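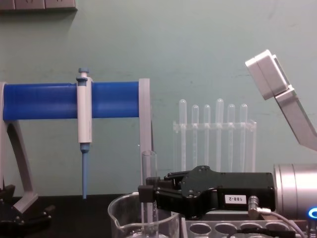 Is the Takdale dairy open day worth giving up a Saturday for? It depends on how you feel about hairnets, but if you eat cheese and can stand for a couple of hours, go.

2019-02-14
By the Weekend Desk
5 min read

The Takdale creamery lets the public in twice a year, in February and again in September, and I had managed to miss it every time. This winter I ran out of excuses. The drive out was fine until the last stretch, where the signs for parking sent everyone into a field that had recently been a pond. I parked next to a man who was already putting on rubber boots. He had been before.

Admission is $5, and it buys you a paper coat, a hairnet and a sticker with your group's color. Men with beards get a second hairnet for the beard. There is no flattering way to wear one, though several people took selfies trying.

The tour starts at the milk intake, where the trucks come in. Our guide told us each batch is tested before it's allowed anywhere near the building, and that a driver whose load fails has a long, quiet ride home. Then it's up a metal staircase to look down on the vats. Takdale runs 2 of them, and they are enormous and shiny and do very little for long periods. We watched curd being cut for a good ten minutes. I'd have stayed longer, but the green stickers were behind us and getting restless.

Testing came up again at nearly every stop. Acidity, fat, salt, moisture, and then the same things over again once the cheese is made. I had pictured somebody in an apron tasting a spoonful and nodding.

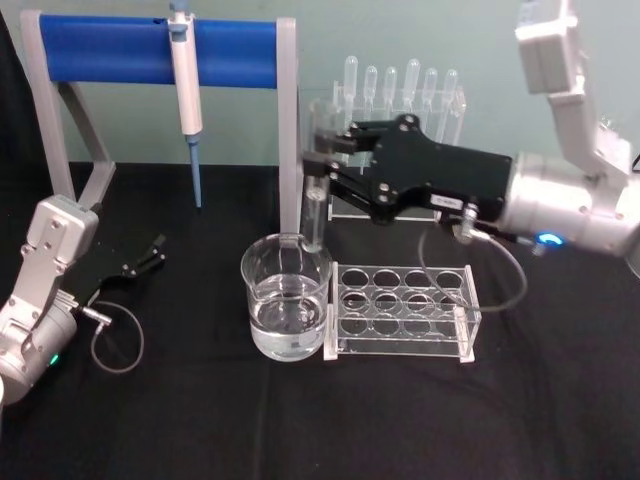

The aging rooms were what most of us had come for. They hold about 600 wheels on spruce boards, and the smell reaches you well before the door does. A kid in our group announced that it smelled like his hockey bag. The guide said she got that a lot. Every wheel is turned and wiped by hand on a schedule taped to the wall, and the schedule had been corrected in so many pens that I doubt anyone follows it.

Then the tasting, which was held in the break room. There were three cheeses. The Mekis is the mild one, made for sandwiches and relatives. Sumach is rubbed with something red and has a lemony edge that I liked on the second piece and loved on the fourth. Kauppinen is the squeaky baked kind you're meant to have with coffee. They served it with coffee, from an urn that had seen hard use, and it was still the best thing I ate all week.

The gift shop is between you and the exit. I bought a wedge of Sumach and a dish towel with a cow on it. I don't know why I bought the dish towel.

Wear warm socks, and get there before ten if you want to park on anything solid. Bathrooms are in the office building across the yard, and the line is as long as you'd expect with that much free coffee.

Comments (3)

curdnerd154: The Kauppinen is better warmed up in a pan. They never tell people that at the tasting.

Pat in the valley: We got stuck in that field too. A guy with a tractor pulled us out and wouldn't take any money, so we gave him our cheese.

mlk_run: Do they let strollers up the metal stairs?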